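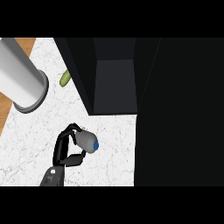
Open Day Walk-Through Checklist – Kitchen Demonstration, Sillau Hall
Kendar Robotics Group. Filled in Saturday, doors at 10.

1. Visitor barrier in place, 80 inches from the counter
OK. It had crept in a little on the window side, so we moved it back and taped the floor. Please leave the tape down for the afternoon!

2. Emergency stop tested at both stations
OK, both. The Maldonado station button is stiff and wants a good firm push – do show the greeters before the school group comes in.

3. Simulated run reviewed before the live one
OK. Gray bottle with the blue cap held sideways over the marble, one finger over the top and one underneath. I'd like everyone narrating to watch this once or twice, it makes the talk so much easier.

4. Counter layout matches the plan
See comment. The plan sheet shows the bottle and leaves out the white cylinder and the green cucumber-shaped piece by the dark cabinet. Please pencil them in.

5. Bottles for the live run filled with water only, caps tight
OK, 4 checked. Spares are in the Drerkura crate under the coat rack.

6. Cables covered along the walkway
NOT OK at first look. One mat was curling by the door of room 1338. Swapped for a heavier one and walked over several times, with a stroller too.

7. First aid kit and extinguisher in date
Extinguisher OK. Kit is short on small bandages, and I've asked the front desk for a box.

Recheck items 1 and 6 after lunch, and thank you all for coming in so early.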